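Gririk Remote Control Support
Ticket: Right gripper lets go late, and the arm hops when I re-engage
Status: Solved
Opened: 11/25/21
Product: Gririk two-arm station, hand controllers, recorder on
Site: Sonau

What's going on

Hi all! I'm teaching our pair of arms to take silicone wine glasses off a gold drying tree, and I'm doing it by remote control, one demo after another. I hold the two controllers, the arms copy me, the recorder saves the whole thing. I love this part of the job (it's like playing with very slow puppets) but something has gone wrong with the right side and I can't get past it.

Two things happen. First, when I open my right hand, the right gripper stays shut for a beat and then opens. By then I've already started pulling back, so the glass comes with me and the tree gets a tug. Second, if I let go of the clutch to rest my wrist and then squeeze it again, the right arm gives a little hop before it starts following. It's maybe a finger's width. That doesn't sound like much, but you want to be very exact about where the fingers go when the stems are all packed in together like this. 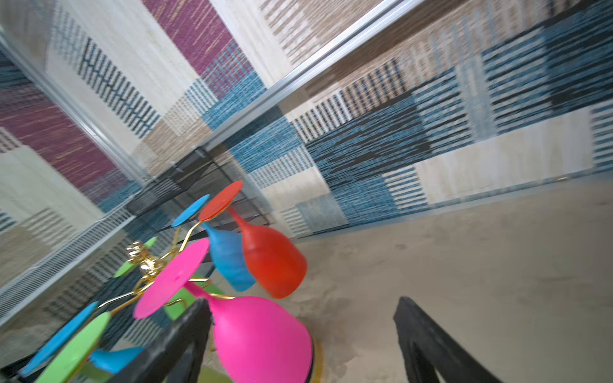 What I've tried so far

1. Restarted the Gririk app. No change.

2. Restarted the whole station, arms included, and homed both sides. The hop went away for a few demos and I got very excited, and then it came right back.

3. Swapped the controllers so my left hand controller drove the right arm. Same late opening on the right arm! So I don't think it's the controller. Swapped them back.

4. Turned off the wrist camera preview on my screen, in case the video was hogging things. When the glass is up close the preview is mostly one big patch of color for me anyway, and I steer by the fixed camera at that point. The late opening was still there with the preview off. I've turned it back on, mostly because I missed it.
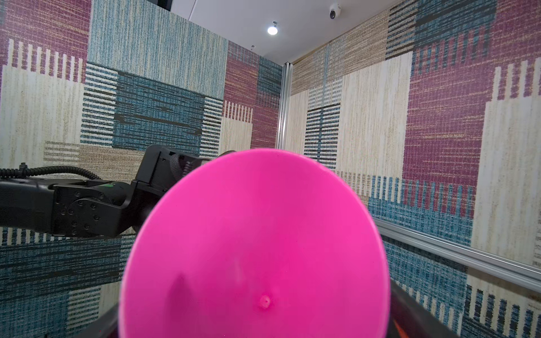
5. Slowed my own hands way down. This helps the tugging, for obvious reasons, but the demos come out so cautious that I wouldn't want a robot to learn from them. I had a batch of 55 good ones from before this started and the new ones look like a different person did them.

6. Looked at the recorder log. On the left, the gap between "hand opened" and "gripper opened" is 70 milliseconds pretty much every time. On the right it wanders all over the place, and the worst one I found was 2000. Two full seconds! No wonder I've been dragging things.

Reply from support

Thanks for the very thorough write-up. The 2000 is useful, because it matches a setting: the grip hold time. When the hold is on, the gripper ignores an open command until your trigger has been fully released for that long. It's there for people carrying heavy parts who don't want to drop them by twitching. Could you check Settings, then Arms, then Right, then Grip hold, and tell us what it says? Please also tell us which firmware the right arm reports, and whether the arm hops in any particular direction.

My answer

OK so grip hold on the right was ON, and set to 2000. On the left it's off. I have no memory of touching that page, but we did load a settings file called Murow back in August and I bet it rode in with that. I've turned it off and the late opening is gone. Gone! I ran a handful of pink-glass grabs and it let go exactly when I did. Thank you thank you.

The hop is still here though. It goes toward the back of the cell, every time, never sideways. Firmware is version 2 on both arms. I've noticed it's worse when I've rested a while with the clutch open, and I can barely feel it if I squeeze again right away. It's also worst on the glasses on the right side of the tree, where I have the arm bent up and reaching left to get at the foot. I tried parking the left arm off to its side and leaving it alone, to see if the two were bothering each other somehow, and that made no difference that I could tell. 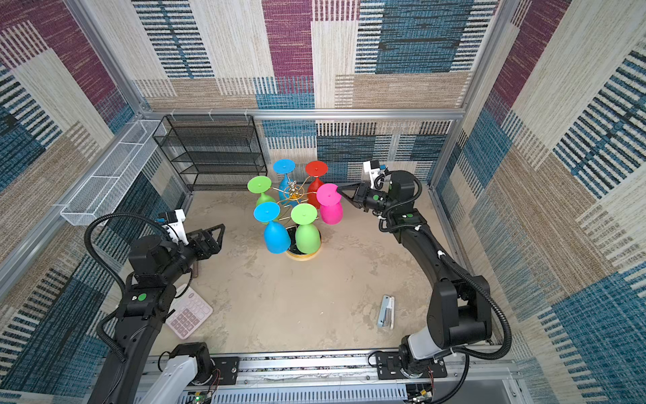 Do I need to throw away the demos I recorded while the grip hold was on?

Keep any where you didn't pull back before the gripper opened, and drop the rest. The recorder saves both what your hand asked for and what the arm did, so the late opening will show up as a mismatch. If you sort the list by grip delay, the bad ones will land at the top.

Next reply from support, about the hop

The direction is a good clue. When the clutch is open, the app should freeze your hand position and start fresh from wherever your hand is when you squeeze. If "Keep drift correction while paused" is checked, it goes on nudging the target the whole time you rest, and the arm catches up all at once on the squeeze. Uncheck it for the right arm, save the profile under a new name, and then restart the app. The restart matters here, because the box isn't read again until startup. Then try a long rest with the clutch open before you grab anything.

Back from me

Found it, unchecked it, saved the profile as Feng (our cell names are a long story), restarted. Then I rested for a really long time -- got a coffee, came back, squeezed the clutch -- and the arm just sat there like a good dog until I moved. No hop at all.

I've been running demos ever since. I'm back to my normal speed and the tree isn't getting yanked around. I also started doing some with the scoop for the left arm, so that both sides have something to do.
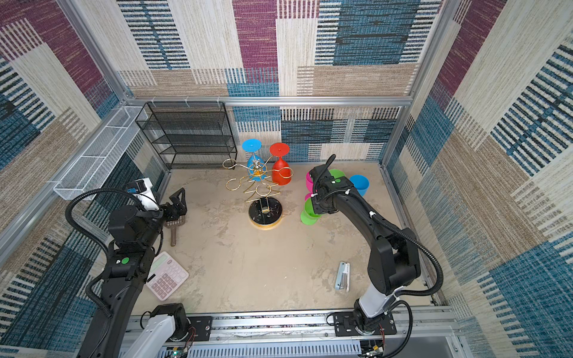
Blue and red still on the tree, left gripper open over the brown scoop.

One small request before you close this: could loading a settings file pop up a list of what it's about to change? Even a plain text list would be great. I'd have spotted a 2000 on the right arm and nothing on the left in a heartbeat.

Support

Glad it's behaving. We've passed the request along to the people who work on the settings page and linked it to this ticket, so you'll get a note if it moves. Closing as solved. If the hop returns, reply to this thread and attach the recorder log from that run, plus the saved Feng profile.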